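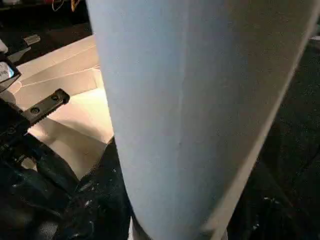

1/ Sorting the Neltstead room before the break. Cardboard first. Anything with a crease already in it gets folded flat along that line.

2/ The cabinet stays where it is. Six items live on top: a soft patterned figure at the left, then the tall clear award. Dusted left to right, put back in the same order.

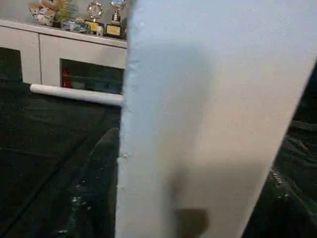
3/ Compartments next. The red thing stays in the wide one until Nandi Modise claims it.

4/ Shelf liner cut to 507 mm — 33 left on the roll. Enough for one more cabinet if I measure properly.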